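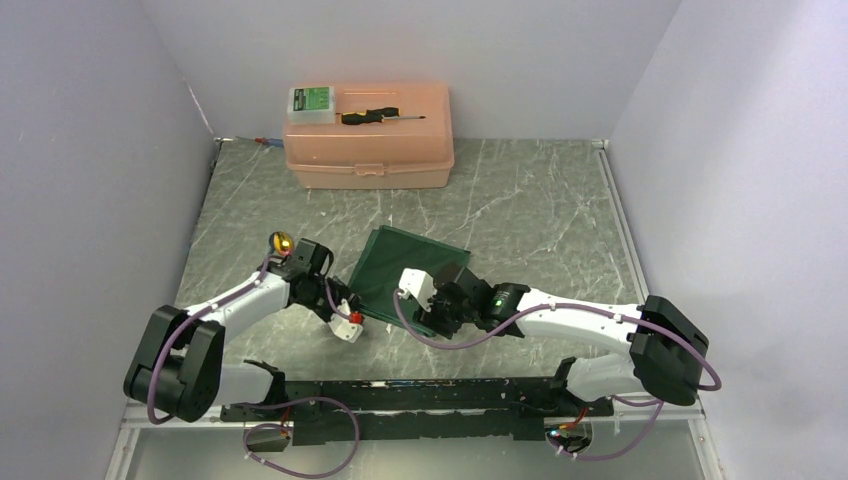

Do I need to redo the whole safety check if I've only swapped the gripper fingers?

You can skip the base and mounting checks, but the stop test, the speed limit and the slow dry run all have to be done again before the arms go back to normal speed. A finger swap counts as a tooling change under the Trenholm site rules, same as a new wrist camera.

4. Before you power up the arms

I wrote this section after setting up my third Zelcombe pair, so it's in the order I do things now (not the order I did them the first time, sorry Dong-geon). Allow 40 minutes if you haven't done it before.

4.1 With the power off, push every bolt on the base rail with a finger. Anything that moves gets retightened.

4.2 Follow each cable from the shoulder to the wrist by hand. You want a loose loop at every joint, enough that the arm can reach its full stretch without tugging. If a clip has let go, put it back now, and don't tape it!

4.3 Lay your practice material flat between the two arms, where both grippers can get to it.

4.4 Power up, then press the stop button straight away. Both arms should lose drive together. Reset and do it again from the second button.

CAUTION: If only one arm stops, switch off at the wall and write fault 899 in the log. Don't try to clear it from the Prinico screen, even though it'll cheerfully offer.

4.5 Set the speed limit to 500 in the Pons controller. The default is 600, and it creeps back after every update, so have a squiz each time.

4.6 Run one pick at the lowest speed with your hand on the stop button. Watch the fingers, not the screen. I like to start at a corner, where you can see how much material is being gripped.
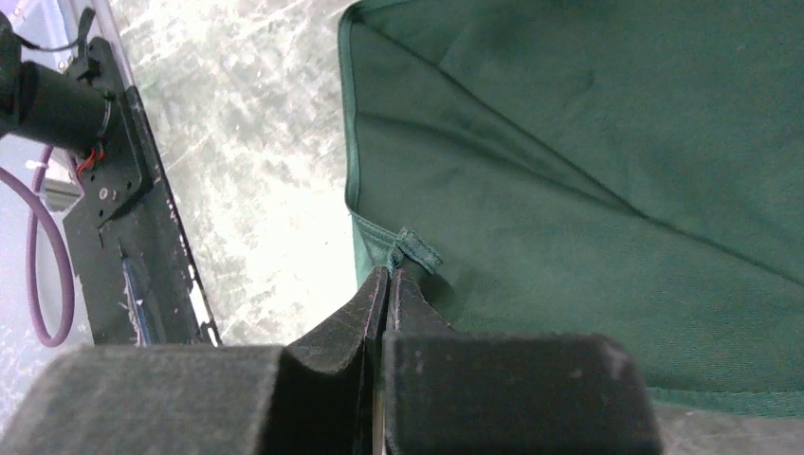 Fig. 4-2. Gripper fingers closed on a corner of the green material, with a small fold pinched at the tips.

Note: A bit of scuffing on the finger pads is fine in my book. Replace them when you can feel a ridge.

4.7 Open the gripper, send both arms home and sign the log. Initials are okay for a repeat check, full name for a new set-up.

Two people, one cell: whoever holds the stop button is in charge, and reaching in is off limits until they've said "clear" out loud. It feels a bit daft when there's just the pair of you. Do it anyway.

Section last revised 6/29/18. The pad wear limits get their next review in October.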